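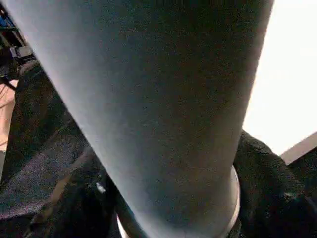

A reader of the previous edition writes that a machine able to pick up a cup ought to be able to clear a table, and wants to know why we keep telling people to stay in the room. We have kept the advice. Picking up a cup is one part of clearing a table, and the Loltine two-arm kit doesn't manage even that part every time.

7. First household task: moving one cup

Read section 6 (Emergency stop) before you begin. Allow 60 minutes. Moving the cup yourself takes a moment, so don't plan your evening around the kit.

7.1 Preparing the work area

1. Clear the work surface except for the cup and whatever it will stand on.
2. Use an empty, unbreakable cup. Do not use glass or china until you have completed 7.4.
3. Lay all cables so that neither arm can catch them at full reach. Move both arms slowly by hand through their range and watch the cables as you do it.
4. Switch on the room lights. Strong light from one side can turn a white cup on a white table into a single bright patch in the wrist view. Close a blind if you have one.

NOTE: Cloths and sheets are allowed, but they shift under the cup. If yours does, smooth it out and start again from step 1.

7.2 Closing the gripper

1. Bring the open fingers down on either side of the cup.
2. Check the wrist view. You should see a finger on each side and the cup between them.
3. Close at the lowest force setting. Raise it one setting at a time.

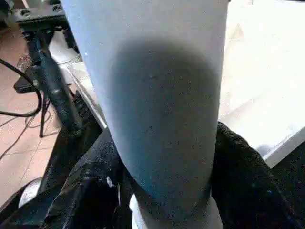

Figure 7-2. Wrist view, one finger on each side of the vessel.

4. Stop when both fingers touch. Contact on both sides does not mean the grip will hold. The Kusuma software will report "Grasp OK" either way, so trust your eyes first.

CAUTION: Tapered cups can slip down as the fingers close. Keep your own hand out of the gripper, however slow it looks.

7.3 Working with two arms

Sales pages, including those of our distributor Trasbridge, like to show both arms working together. Try it after the single-arm task has gone well, and expect it to be slower.

1. Set both arms to Slow.
2. Find anything upright in the work area, such as a pole or a lamp, and enter it as an obstacle. The kit will not do this for you.
3. Move one arm at a time until you know where they can meet. 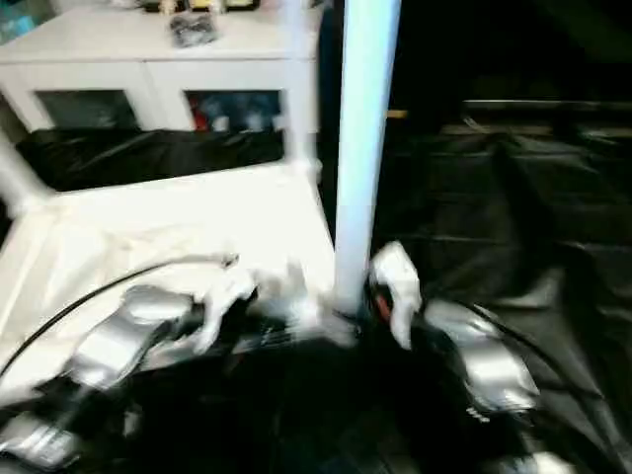

Figure 7-3. View from above the arms, with the pole rising between them.

4. If the head view blurs during a move, wait for it to settle before sending the next command.

7.4 Repeating the task

Lift and put down the cup until you are bored, then carry on. Write down every drop, including the ones you feel were your fault. Error 238 (grip lost) should be logged even when the cup lands upright.

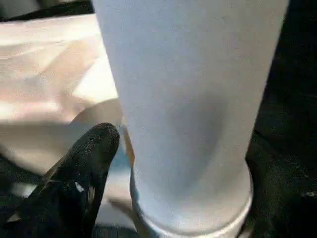
Eltness Set-up Guide, Issue 4, page 60

Before the next attempt, check the gap between finger and cup. A fingertip that nearly touches on one side will push the cup over if the other side is late. Back off, center the gripper and close again.

If a demonstration promises a machine that does the dishes, ask how many attempts were made and who put the cup in position. A single good lift tells you little. A log of 1000 lifts, in your kitchen with your cups, would be worth reading, and we don't have one to show you.

WARNING: Do not use the kit with hot drinks. Do not leave it running overnight.

Continue to section 8, Cleaning the fingers.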